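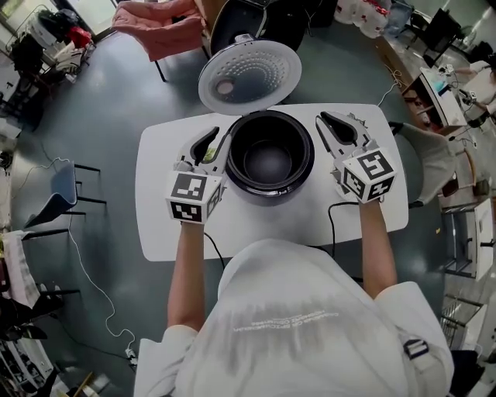

The rice cooker with its lid up, inner pot empty, cord trailing off to the right.

Rice Cooker Week at the Illdale Kitchen Table

Welcome back to the gallery, and thank you for your patience while I got this page together. It has taken me most of October, partly because I kept stopping to make rice. If you are new to us, the Illdale Kitchen Table is a small get-together for people who like ordinary kitchen things and like talking about them even more. We have done toasters, we have done can openers (a livelier evening than you might think), and this time we gave a whole week to the rice cooker.

I should say that I came late to rice cookers myself. I grew up in Clakstead with rice out of a saucepan, a bit scorched on the bottom and a bit wet on top, and I thought that was simply how rice was. Then I moved into an apartment on Esteban Street where the stove had one good burner, and a neighbor passed along an old cooker, and I have never really gone back. I still make the scorched kind now and then, when I'm feeling homesick - it is very good with a fried egg.

More about the picture at the top

We had the cooker in the middle of the white table so that everyone could get a good look into it. The inner pot is the dark kind and it lifts right out, so you can carry it over to the sink, wash the rice in it and bring it back. Do dry the outside of the pot before you set it in again. I use an old dish towel and go around the bottom twice.

The lid deserves a word too. On the inner face there is a round steam plate with rows of little holes, and a pinkish-beige cap set toward one side. Starchy water loves to settle in places like these, and if your cooker has started to smell a little like yesterday, look there first. Check your own booklet to see which pieces come off. Mine get warm water, a drop of dish soap and a soft brush, and then they sit on the rack until morning with the lid left open.

What we cooked through the week

Plain white rice came first, as it should. After that we had a barley and mushroom pot, a coconut rice that was gone before I had found the serving spoon, and a rice pudding with raisins that divided the room rather badly (I was on the side of the raisins). There were 21 of us at the last supper of the week, which is a lot of elbows for our tables, and we still sent people home with leftovers.

Several of you asked about rinsing. I rinse until the water is cloudy instead of milky, usually three or four changes, and then let the rice drain in a sieve while I chop an onion or look for my glasses. After the cooker clicks over, I leave it shut for ten minutes and then fluff it with a paddle, going in from the sides.

Next time

We are moving on to kettles. The Wornudar hall has let us have the back kitchen again, and the door opens at 5. Bring a kettle if you have one you're fond of, and a mug, and something to go with tea if you happen to be baking.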